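2022-06-16

The Coutinho Community Workshop has opened registration for its summer furniture refinishing program, which will offer 218 places across its two locations. The program is intended for residents who wish to repair, repaint or decoupage household furniture and who have little or no prior experience.

Each participant will bring one small item, such as a nightstand, a side table or a single drawer unit. Items must be no wider than 60 inches and must be free of active woodworm. Pieces with upholstery cannot be accepted this season. Sandpaper, primer, brushes and clear sealer are included in the fee. Paper, fabric and specialty paints are to be supplied by the participant.

"We received more requests in May than we could place," said Raghavendra Mathew, program director. "The new schedule adds evening sessions at the Hina Street location, and we expect these to fill first."

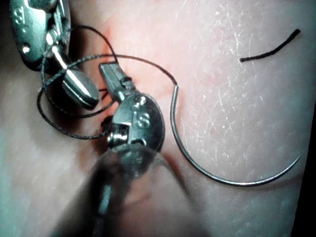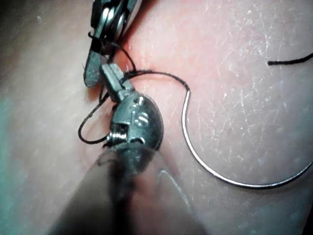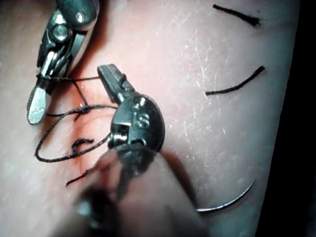
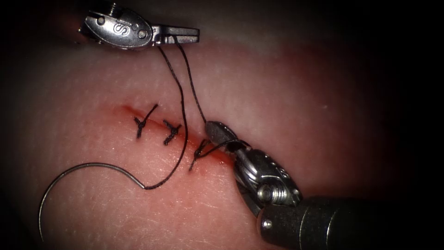 Evening sessions will be led by Balakrishnan Panicker, who has taught cabinet repair at the workshop for several years. His sessions will cover cleaning and degreasing, filling gouges, replacing drawer pulls and applying paper to flat surfaces without bubbles. Daytime sessions at the Flekik Avenue location will follow the same outline, with additional time set aside for chalk-finish and milk paint.

Participants are asked to remove all hardware before arrival and to place it in a labeled bag. Finished pieces must be collected within 2 weeks of the final session. The workshop does not have space for long-term storage and will charge a daily fee for items left after that period.

Registration forms are available at the front desk of both locations. Households that took part last year may register a second item if places remain after the first round. A waiting list will be kept for each session, and applicants will be notified in writing if a place becomes available.

Questions about item size, paint types or access to the building should be directed to the program office, Room 304, Hina Street. The office is closed during the lunch hour.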